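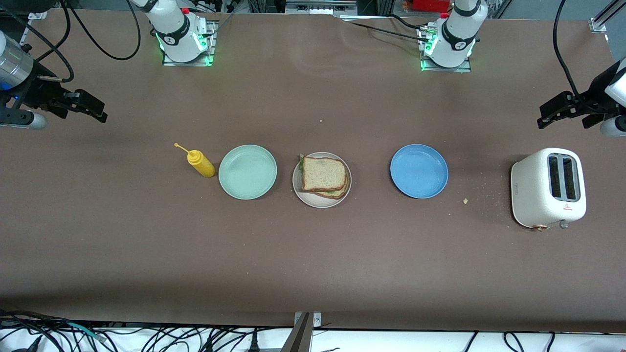
Spent the morning on a planner bug that only shows up when both arms want the middle plate.

Each arm plans fine alone. Together they each yield to the other, politely, forever. Longest standoff in the log: 702 replans.

Imke Ruppert suggested giving the left arm priority. I said that was crude. I then spent 2 hours on something elegant and gave the left arm priority.

Next up, perception. Burora's segmenter keeps merging the sandwich with its plate. Bread on beige, fair enough. It also wants to call the crumbs an object, so there's a minimum area of 50 pixels now.

Trastivik branch is pushed. Please don't read the commit messages.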